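Let people teach the robot with their hands

I spent most of December teaching a robot arm to put kitchen stuff away, and I've come out of it with an opinion (sorry, Mizanur). Showing beats steering, at least for small household jobs!

Mizanur Munasinghe swears by remote control. He sits at his desk in Standville with a controller in each hand, and he's good at it, I'll give him that. But when I tried it I needed 60 tries before I stopped bumping things, and my demos were full of these nervous little pauses. Guess what the robot learned? The pauses.

Then Encarnación Vidal told me to just grab the arm and move it. So I did, and after three evenings I was working the way I do at my own sink, a bit fast and a bit sloppy, and the robot's moves finally looked like something a person would do.
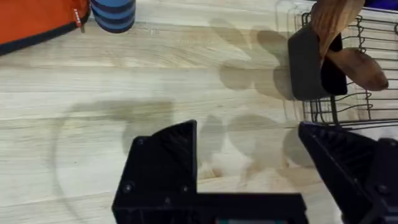 Fingers open over the table, with the dish rack and its wooden utensils at the upper right.

Yes, your arms get tired, and remote control still wins if the robot is two towns over. Mine's right next to me, though, so I'm keeping my hands on it.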